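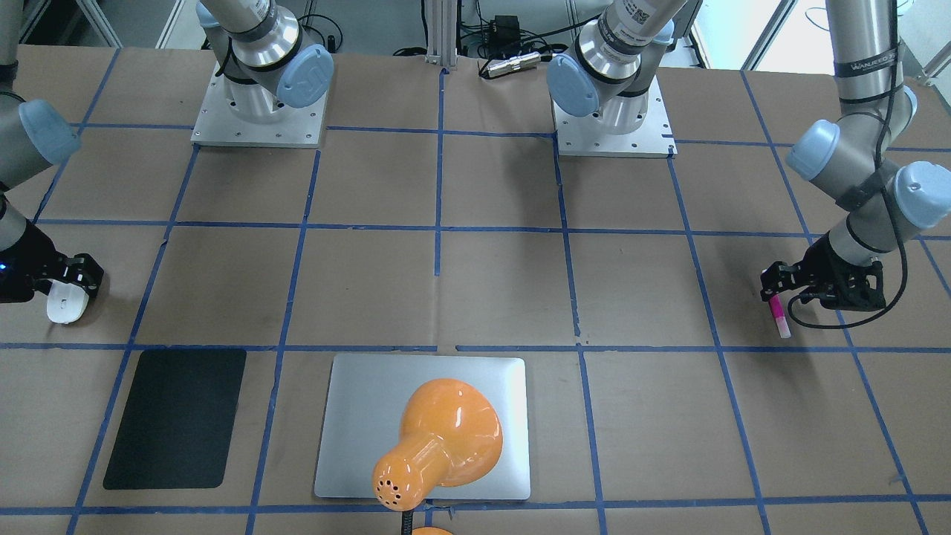

## Toltora two-arm bench kit: gallery

*Bench notes by Yulan Shen, June 6, 2024*

Toltora sells the kit as a pair of arms on separate base plates, with grippers, cabling and the Jurko control software. Ours is on a six-week loan from Stengate. The test job is desk tidying: pick up small office items and put each one back in its place.

**Both grippers loaded.** Mouse in the right, marker in the left. The mouse pad and the closed laptop are on the table, with the orange lamp head resting over the laptop.

**Grippers.** The fingers are angular and close on a mouse or a marker without a tool change. Swapping finger sets takes four screws per hand. A spare set is included.

**Mounting.** One drilled white plate per arm, at the far edge of the table. The manual asks for a top that does not flex. Rizk makes a stand that fits, sold separately.

**Table grid.** Blue tape, laid directly on the tabletop. Jurko does not need it. We use it to reset objects between runs.

**Cabling.** The gripper cable on the left arm runs outside the links and loops under the hand. Leave slack at the wrist. Toltora lists an internal route as an option from July.

**Support.** Two tickets opened so far, both on software licensing. Both closed.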